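Search this site: Search datasets, projects, notes

# Lekby – simulated two-arm tabletop demonstrations

Maintained by the Cludutik group. Last revised 21 April 2024.
Shares: 30 | Comments: 3

## Summary

Lekby is a set of teleoperated demonstrations recorded in simulation with a two-armed robot at a table. It is meant for training policies by imitation. There are 124 scenes and 44 task wordings. Each scene is a small closed room with a table, chairs and a handful of household or office objects. No real-world footage is included.

## How the scenes are made

Scenes are built by Florby, our layout script. It draws wall and floor materials, a table, a number of chairs and a short list of objects, then drops the objects on to the tabletop and lets the physics settle. Layouts in which something ends up on the floor are thrown away. Wall colours are drawn separately for each wall, so a flat dark blue can meet a plaster texture in the same room – this is intended, and should not be filtered out as a rendering fault.

Objects differ a good deal in size. A pen and a potted plant may share a table with a laptop and an open book, and the instruction will name only one or two of them. The rest are distractors and should be left where they are.
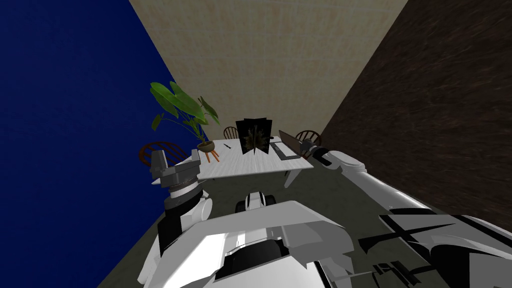

Operators drive both arms through Ansah, the control layer, at a fixed rate of 30 Hz. Each arm is logged separately, including during episodes where only one of them does the work. An idle arm is not parked out of view. Policies trained on an early build learned to treat any visible gripper as active, and the separate logs are there to help with that.

## Contents of an episode

- `instruction.txt` – the task wording, in English
- `rgb/` – rendered views from above and behind the body
- `joints.csv` – joint positions and gripper opening, left and right
- `scene.json` – materials, object list and starting poses
- `result.json` – success flag, set by script and then checked by hand

Failed episodes are kept in a separate folder. Do not mix them into the training split without reading the flag.

## Known problems

- Thin objects sometimes sink slightly into the tabletop on contact.
- Chair backs may hide a gripper at the near or left side of the table.
- Builds before December stored the right gripper opening with the wrong sign. Run `fix_sign.py` on these.

## Licence

Free for research use. Ask before redistributing the object meshes.

## Comments (3)

**tabletop_fan:** Does `scene.json` give poses in the table frame or the room frame?

**maintainer:** Room frame. The table pose is the first entry, so you can convert.

**grey_kettle:** Sign fix worked on the old build, thanks. The script fails if the folder name has a space in it.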